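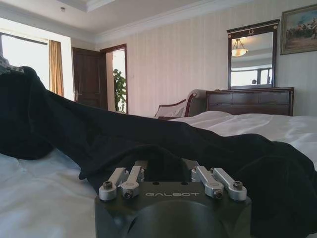
乌姆盖特镇上的兰姆利旅馆本周五起不再收“椅子费”。这笔费用在账单上的正式名称是“客房整理附加服务”,每次13元,住客私下叫它椅子费,原因是它几乎总在客人把衣服脱下来随手一扔之后出现。按旅馆原先的规定,衣物应挂入衣柜,或“整齐搭放于扶手、椅背等适当位置”。问题在于,客房里那把浅米色软垫椅放在床的另一头,而人一进门,最先看中的永远是床。一大件黑色衣物横在白床单上,一头卷成厚厚一团,一头摊得平平的,窗外日光再好,照规定也是13元。

旅馆经理伊尔迪科·比罗(Ildikó Bíró)承认,这项收费推行得“略显热情”。据她介绍,收费从去年秋天开始,到本月初共开出1,491笔,其中有一位住客五天里收到五笔,退房时坚持要求旅馆颁发纪念证书。旅馆没有颁发,不过替他把大衣叠好了。

“我们的初衷是让客房服务员少弯几次腰。”比罗说,“结果他们弯腰的次数没有变,填单子的时间倒是多了不少。”

负责二楼客房的恩尼科·法尔卡什(Enikő Farkas)对此有更具体的看法。她说,单子上要写明衣物的种类、颜色和“散乱程度”,最后一项分为5级,但发下来的说明只解释了第一级和第五级。“中间那三级全凭良心。”她说。她最怕遇到黑色的衣服,黑压压堆在一起,袍子和大衣分不出来,她又不愿意去翻客人的东西,只好统统写成“外衣,黑”。

事情闹大是在9月。来自富纳赫的推销员盖佐·博德纳尔(Géza Bodnár)在前台拒付两笔椅子费,理由是他的衣服“并非散乱,而是正在打包”。双方就打包与散乱的界线谈了一个多小时,其间旅馆请来了洗衣房主管伊伦·基什(Irén Kiss)评理。基什看了一眼,表示两者的区别在于旁边有没有行李箱。博德纳尔的行李箱当时在车里。

两笔费用最后免了一笔。博德纳尔随后给镇消费者服务处写了一封四页长的信,附有房间平面图,标出从门口到床、从门口到椅子的步数。服务处回复说,没有发现旅馆违规,但建议其“重新考虑该项目的必要性”。旅馆考虑了一个周末。

新办法相当简单:床上有衣物的,服务员不动,床也不铺;客人想铺床,自己先把衣服拿走。已经付过椅子费的住客可凭账单到前台领取2张早餐券,当年有效,不兑现金。

旅馆同时表示,将在每间客房的门后加装一排挂钩,由帕卡尔五金行供货。首批挂钩已经送到,暂时放在前台后面的地上,据基什说,散乱程度大概是三级。

分享 27 收藏 8 评论 4

读者评论

河边老周:我就是被收过的人。一条围巾,13元。围巾买来才20。

Lin_不睡:五级散乱那个能不能公布一下标准,我想拿回家给我儿子评一评。

三号桥:早餐券去用过了,面包不错,咖啡就那样。

匿名网友:支持博德纳尔先生。箱子在车里怎么了,谁规定打包一定要先拿箱子。我每次都是先全摊床上再说,摊完了才知道带不带得走!

首页 本地 旅游 生活 天气 联系我们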